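Zokow has confirmed it will close its older data centre at Nyberg and move the customers there to the new Plandis site. The notice went out to account holders this morning. A few people have asked me what it means, so I'll go through it.

Who is affected: anyone with racks, private cages or managed hosting at Nyberg. If you only buy cloud instances from Zokow, you were moved off that building in October and probably didn't notice.

The company puts the number of colocation customers at Nyberg at almost 400. Most are small. Think accounting firms, a couple of regional grocery chains, a credit union, plenty of software shops with half a rack each.

The move runs in 4 stages. Managed hosting goes first, then shared racks, then private cages, then the carriers and the meet-me room. Each customer gets a window and can ask to swap it once.

Notice period is the part people are upset about. The contracts I've read allow Zokow to relocate equipment with 14 weeks' written warning. That's legal and it's in the standard terms, but it is tight if you have to book your own technicians and get a change freeze lifted.

Pricing. The letter says existing rates carry over until the end of the current term. It doesn't say what happens at renewal. Plandis has a higher list price per kilowatt, so I'd get something in writing before signing a relocation form.

Power is the reason given for the closure. Nyberg was built for light racks. The utility feed is fully allocated and Zokow says an upgrade would need a new substation and a new easement across the rail yard.

Cooling is the other half of it. The chillers at Nyberg are original. I was in there two summers ago and they had portable units parked in the cold aisles. It worked, but you wouldn't want to run it that way for another decade.

Plandis is a bigger hall with its own substation. Zokow is planning room for 1,000 racks at full build. Only the first hall is open and the company hasn't given a date for the second.

Clutance is handling the physical moves. They're the same outfit that did the hospital authority relocation, and from what I heard that one went fine apart from a mix-up over cable labels. Label both ends of everything yourself before they arrive.

A detail that's easy to miss on the relocation form: section on insurance. Default cover during transit is for declared value only, and the declared value is blank unless you fill it in. Blank means the minimum.

Network. IP addresses stay the same if you take Zokow transit. If you bring your own carrier, check that the carrier is at Plandis already. At least one smaller fibre provider at Nyberg isn't, and its customers will need a temporary cross-connect back through the old building.

That back-haul is free until the meet-me room shuts. After that it's on you. I asked what the latency is and was told it is "within normal metro range." I've asked for a figure and will post it if I get one.

On jobs: staff at Nyberg have been offered positions at Plandis. It's a longer drive and there's no bus that lines up with the night shift. The letter to customers doesn't mention this, but it matters to you if you rely on remote hands. The people who know your gear may not all make the trip.

Can you refuse to move? Yes. The terms let you exit without penalty if you tell them in writing inside the first month. You still have to get your equipment out by the closing date for your stage, and removal is at your own cost.

If you're thinking about leaving anyway, this is the cheapest time to do it. Get quotes now. The other two colo operators in the region are both short on space in small cages — I rang them this afternoon.

If you're staying, ask for these before you agree to a window: the rack position at Plandis, the power feed details, the name of the site lead, and a copy of the rollback plan. Zokow has a rollback plan. It isn't attached to the letter.

The building itself is for sale. The agent's listing calls it light industrial and says nothing about the generators, so I assume they're coming out.

Somebody asked about the tape vault in the basement. It's leased separately and isn't part of this. The tenant has its own agreement with the landlord.

Last one for tonight. Replies are open, but please don't post your contract numbers in them.
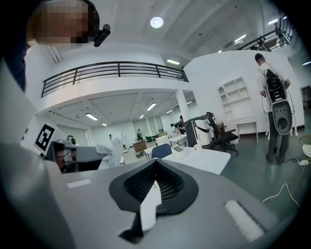
Valter Engström
Data centres, hosting and networks · 7th December

Adding one correction to the thread: the once-only swap applies per contract, so if you hold separate contracts for two cages you can ask to swap both windows. Zokow's account desk confirmed that by email. Still waiting on the latency figure.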